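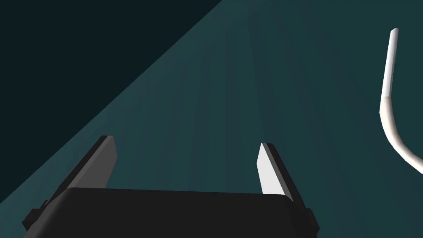 Wrist view in Marnisine, gripper open, at default lighting.

Marnisine Household Simulation Package: Review

Marnisine is a simulation package for mobile robots that work in furnished rooms. It is supplied by Kikstead under a yearly license. The review was carried out for the Bisutthorpe teaching laboratory by Sreekumar Pai and Vasilis Shehu, who ran 151 trial tasks on two laboratory workstations.

Scope of the package

The license covers the room library, a robot model with head and wrist views, and a catalog of 2,683 household objects. Rooms are put together from the library and filled from the catalog, either by hand or by a placement script. The script is quick, but it pays little attention to where things belong. Toy vehicles were left on open floor and planks on top of other items, and users who need a tidy room should expect to edit the result. 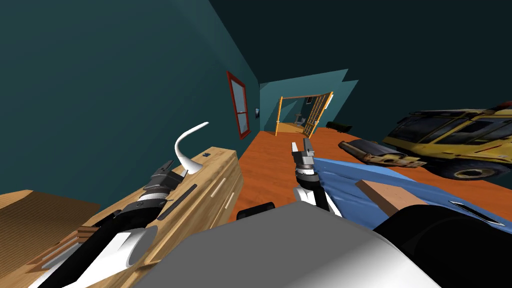

Installation and first use

Installation took 15 minutes on the first workstation. The second required a newer graphics driver, which the manual does not mention. Kikstead answered our request for help the same day.

The tutorial is clear up to the chapter on grasping, where several menu names no longer match the software. Students under Rok Softić completed the early chapters without assistance and needed help from that point on.

Wrist views

Wrist views are sharp and respond without noticeable delay. Shading on the fingers is plain, and dark backgrounds carry very little detail.

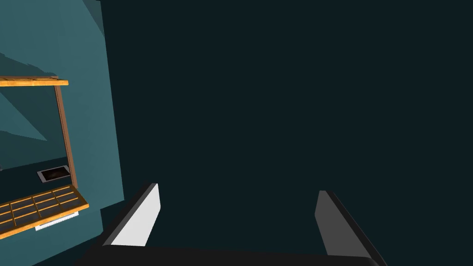
Users training a grasping model on wrist views alone should plan for additional lighting presets, which are sold separately. We consider this the weakest point of the offer.

Head view and navigation

The head view gives a good sense of depth through doorways and into the next room. Parts of the robot's own body take up a good share of the lower view, as they would on many real machines.

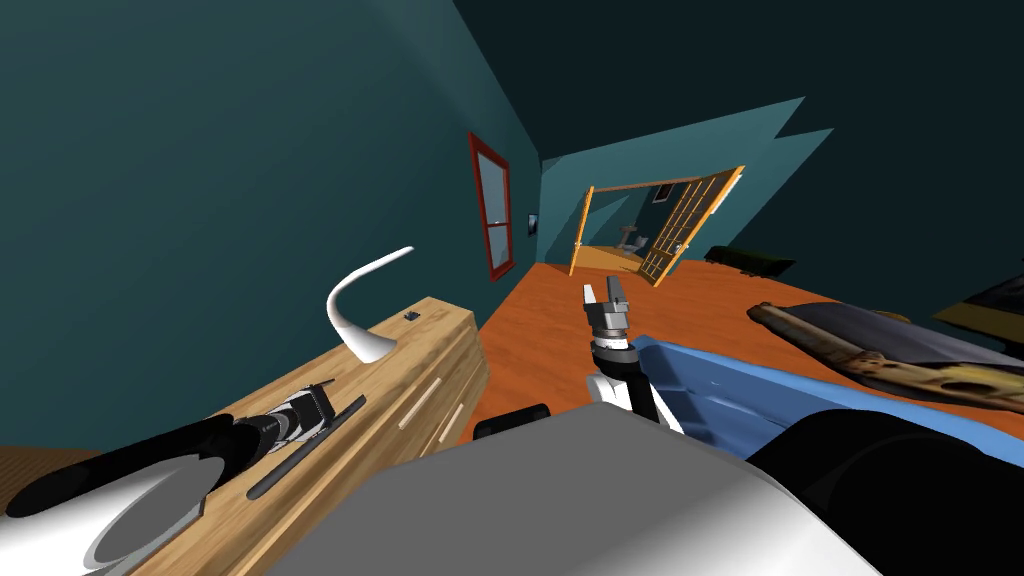

Route planning was dependable in all furnished layouts that we tried. Log files are complete and easy to search, although a long session produced almost 983 of them, and no tool is provided for clearing old ones.

Recommendation

The package is recommended for teaching and for early testing of pick-and-place tasks. Renewal should depend on a corrected grasping chapter.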